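Kuvedon Daypack, black and yellow

School and day use. One main compartment, padded shoulder straps. 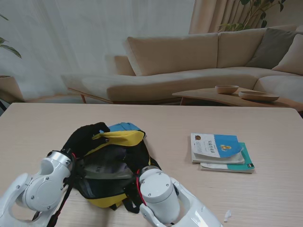 Bernice Lamptey writes that her son has carried his Kuvedon to school since the autumn term and that paperbacks go in flat without their corners catching, though she would have liked a firmer base so the bag stood up by itself when she was filling it.

The Kuvedon has a soft body with no frame or stiffening board. It folds down small when empty and will slump if you put it on a table half full. We sell a separate base board (see Extras) for anyone who wants the bag to keep its shape.

Colours
Mostly black, with bright yellow panels, a sky-blue fabric piece at the top and small red accents along the straps. The lining is a dark olive-grey. This is the only colourway at present. A plain black version is due in June.

Opening and packing
The main opening gapes wide, so books can be put in from above without bending the covers. Put the largest books in first, against the back, and smaller paperbacks in front of them. Loose pens are better in a pencil case — there are no pen loops inside.

Size and weight
Capacity: 16 litres
Recommended load: up to 3 kg

Straps
Both shoulder straps adjust from the lower end. Pull the loose end down to shorten, lift the buckle to lengthen. New straps are a little stiff and may need resetting after the first week.

Care
Empty the bag and shake it out over a bin. Sponge with lukewarm water and a little washing-up liquid, then hang it open to dry. Do not machine wash or tumble dry. The yellow panels mark more easily than the black, and pencil marks will usually come off with a soft rubber.

Extras
Kuvedon base board, cut to fit
Surdu rain cover, small
Kerix name tag, pack of 3

Stock and orders
3,477 in the warehouse on May 16, 2022. School orders of 16 bags or more are packed flat, in one carton where possible — please give a delivery address with someone there to sign. Questions about school orders go to Stijn Peeters in the sales office.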